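Firewall rules piling up across two offices -- how do you tidy them safely?

Posted by Harpreet Campbell

Hello all, and apologies in advance for the length of this. I look after the network for a small lettings company, more by accident than by design (I was the one who knew how to restart the router, and it grew from there). We have 2 offices. The main one runs an Arkia firewall, and the smaller one, which we took over in April along with its staff, has a Moltia box that was set up by a firm no longer trading.

When I exported the rules from the Arkia I got 458 of them. A good many have no description at all, and several of the ones that do say things like "temp, remove after move". I've no idea which move. The Moltia is better in that it has only 20 rules, but one of them lets anything in the office talk to anything at ours over the VPN, which makes me rather uneasy.

What I'd love to do is get to one list that covers both sites, with a sensible name on each rule, so that whoever has this job after me can read it. I've started at my own desk, working in the evenings when things are quiet.
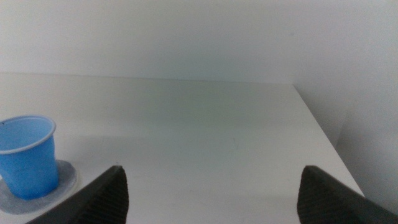

Blue cup on the white table.

My worry is breaking something. The accounts package talks to a bank service on an odd port, the door entry system phones home to somewhere, and the phones are a mystery to me altogether. If I switch off a rule at six in the evening and it matters only at month end, I shan't find out until everyone is shouting. Is there a sensible order to do this in? And do I need to buy one of those central management products, or can I manage with a spreadsheet for a network of our size? I'd be so grateful for any pointers, even "don't touch it".

Mervin Caron

Hello Harpreet, and welcome. You've described my life a few years back almost to the letter, so do take heart, it can be done and it's quite satisfying once you get going.

Start by taking a full backup of both boxes and putting a copy somewhere that isn't on the network. Then turn on logging for every rule that allows traffic, if it isn't on already, and leave it alone for a good while. I'd go for a whole quarter in your case, given what you say about month end. Most firewalls keep a hit counter as well, but do check when it was last reset -- ours went back to zero after every firmware update and I very nearly threw out the rule for the payroll people on the strength of it.

While you're waiting, go through the export and look for rules that can never match, as there's a broader one sitting higher up the list. Those tend to be the easy ones. I found any number of them at our place, all added by someone who hadn't scrolled up. Go carefully if the two rules do different things with the traffic, mind, and read them both twice.

When the quarter is up, disable the silent rules a handful at a time. Disable, please, don't delete! Put the date and your initials in the description, and keep a note of which batch went when, so that if the door system sulks you can put the last batch back in a minute or so. Leave them disabled for another good stretch before you clear them out for good. 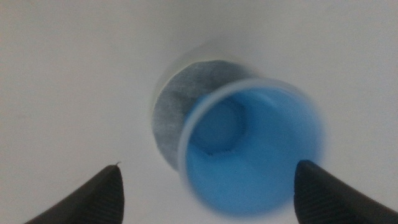 Mäkelä

Agree with Mervin on most of it, but I wouldn't leave that any-to-any rule on the VPN for a quarter. Log it for a fortnight, see what the small office really uses, write proper rules for those things and place them above it. Then watch what still falls through to the old one. When it goes quiet you can close it. That one rule is a bigger risk than the whole of your untidy list.

On the spreadsheet point, it's fine for two sites. We went to Zeltetura when we had 2961 rules over a mix of makes and some cloud servers on top, and even then it took ages to set up. Columns I'd have: source, destination, port, what it's for, who asked for it, when to look at it again. The "who asked" column is a pain to fill in but you'll use it the most.

Oh, and ask your phone supplier for their list of addresses and ports. They'll have one, they just don't send it unless you ring.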